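Folding night is back at Kasbridge, and we need your pink things

I'm very happy to report that the Thursday folding evenings have started up again in the back room at Kasbridge, and if you've got a pile of clean washing at home that you've been walking past for a week (I had two piles, so no judgement from me) then you should come along and bring it with you!

For anyone new to the area, the idea is very simple. You turn up with your clothes, somebody shows you a way of folding them, and you go home with a bag that shuts. Gilmar Fagundes is running it again this term. He used to work in the laundry at the Drekville hotel and he can talk about sleeves for longer than you'd think possible — I mean that kindly, I've learned a lot from him about sleeves.

We started with the soft, slippery stuff this time, which I was dreading. A stiff cotton shirt more or less tells you where to fold it, but a thin top just slumps into a heap and you can't find the shoulders. Gilmar's rule is to get it down on a covered table first and look for the corners before you try anything clever. 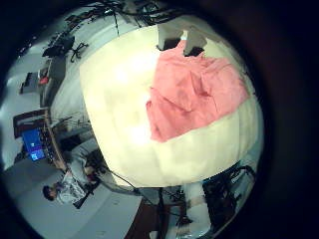

I went home and tried it on the bed, and that was a mistake. The duvet gives way under your hands and everything slides towards the dip in the middle. A table is much better, and if yours is a bit rough then put a cover over it and pull it as smooth as you can. I've been using an old cream sheet folded in half and it does the job nicely.

The other thing I've picked up is to smooth from the middle outwards with the flat of your hand. I'd always tugged at the edges, and Gilmar says that's how you end up with one side longer than the other and a crease running across the front like a motorway. He also says to leave the iron alone until you've tried this. I own an iron I haven't seen since we moved to Jarnemwood, so that suits me fine.

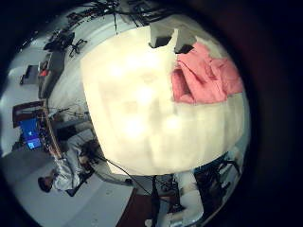
We had 16 people at the first session, a very good turnout for a wet evening, and there was plenty of tea. The table is shared, so please be patient if you're waiting for a go. The chairs are the office sort and they do roll, so have a care when you sit down with a hot mug (I speak from experience).

Now, the appeal. We'd like a bigger practice pile, mostly light tops and anything that creases easily. Colours are helpful because they show up well against a pale cover, and pink has been a great favourite. Clean, please, and no buttons missing. The Chevalier shop has kindly offered to take whatever we don't use, so nothing will go to waste.

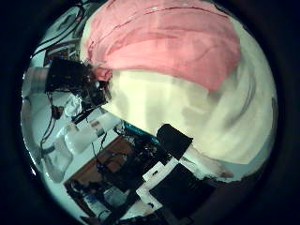 Doors open at 7 and we finish at 9, or a bit later if Gilmar gets on to fitted sheets. There's no charge and you don't need to book. Donations can be left at the Kasbridge front desk any weekday, marked "folding".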